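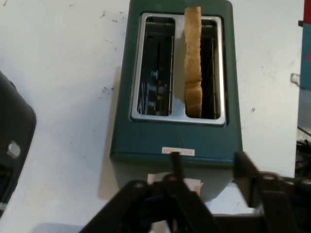
Handout 4: Place names and the stories people tell about them

Posted 2019-07-27 by the course instructor
Filed under: Course materials, Language and Place, Toponymy

In the last session we spoke about names that come from rivers and hills. Today we look at names whose origin has been forgotten, and at the explanations that people made later. Such an explanation is called a folk etymology. The word "folk" doesn't mean that it is stupid. It means that it grew in conversation, and that it uses only the language which the speakers know now.

1. How a folk etymology begins

A name is usually older than the form in which we meet it. The sounds change, the spelling is fixed by some clerk, and the old language may disappear from the area completely. After this the name is only a noise with a meaning attached on the map. People don't like this. They look for the nearest words in their own language and build a small story between them.

A well-known case in English is the Isle of Dogs in London. There is a story that a king kept his hunting dogs there, but the early records do not settle the question. Please notice the form of the story: it has one important person and one event, and it explains each word of the name in its modern sense. When you find all of this together, be careful.

2. The case of Skidbridge

We use four short cases in this course. They were prepared for teaching, and you have the record sheets in your reader.

Skidbridge is explained locally by a cart which slid off a wet bridge. The cart is sometimes full of apples and sometimes full of beer. The oldest form on the sheet is Skitebrigge, and the word "skid" in the sense of sliding is much younger than this form. So the accident cannot be the source, even if many carts did fall into the water.

What is the first part, then? Two proposals are in the reader. One takes it as a personal name, the other as an old word for a boundary stream. I prefer the second, but the evidence is thin and in your paper you may defend either one. 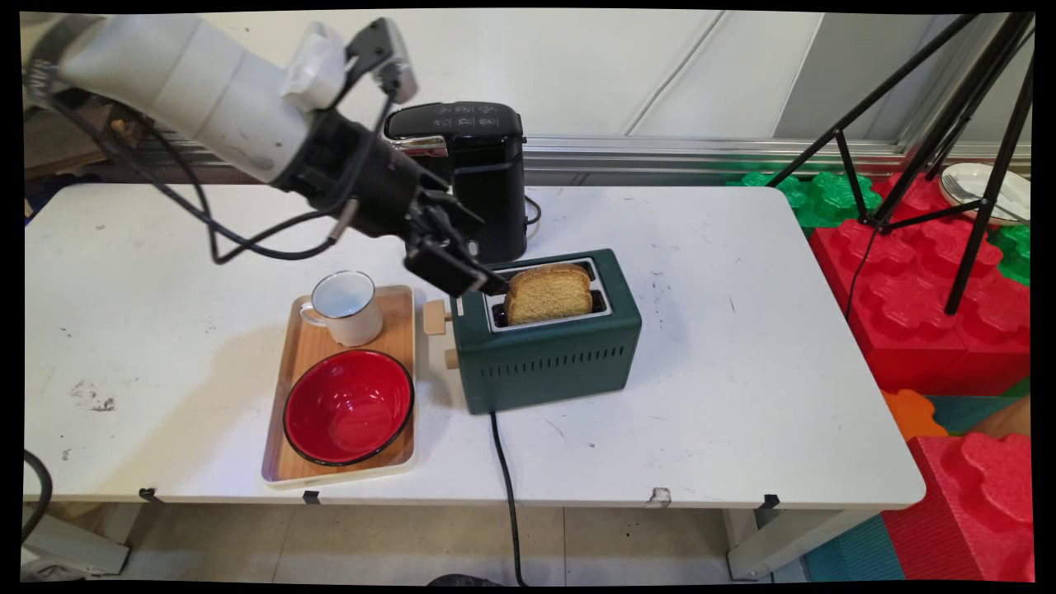 The second part, "bridge", gives less trouble, although you should check it also. In some names a modern "bridge" was earlier "ridge", and the b came from the end of the word before it. For Skidbridge the old forms all have the b in the right position, and there is a crossing on the earliest map.

3. Ameck and Skotow

Ameck has only 13 recorded forms, all from tax lists. The popular explanation divides it into "a" and "meck" and says that it imitates the call of a goat. I mention it mainly for the method. When the forms are few and late, the correct answer in a dictionary is "origin uncertain", and you must learn to write this without shame.

Skotow is easier. The ending -ow is common in areas of older Slavic settlement, and many such names were made from the name of a person. It was later connected with Scottish merchants. The merchants are real, they are in the town books, but they arrived when the name was already in use. A true fact near a name is still not its origin.

4. Hamann

Here the direction is the opposite one – a family name has become a place name. The farm was called after its owner, and the hamlet after the farm. The register gives 1,165 as the number of inhabitants at the highest point, and more than 60 of them had the same family name. For this reason the visitors often think that the family was named after the village.

5. Working steps for your paper

Collect the dated forms first and put them in order of time. Don't read the popular explanation before this, it will influence how you see the forms.

Mark which forms are original and which are copies. A copy from a later century can carry the spelling of the copyist.

Compare with names in the neighborhood. An ending which comes back in several villages is rarely an accident.

Write down the folk etymology too, with the place where you found it. It has its own history, and in a good paper it gets its own paragraph.

Papers should have 2 maps, one old and one modern, at the same scale if possible. For the next session please read the chapter on field names and bring one name from the place where you grew up.

Tags: place names, folk etymology, handouts, spring course from March

This site uses cookies to remember your reading settings. By continuing to browse you accept our cookie policy.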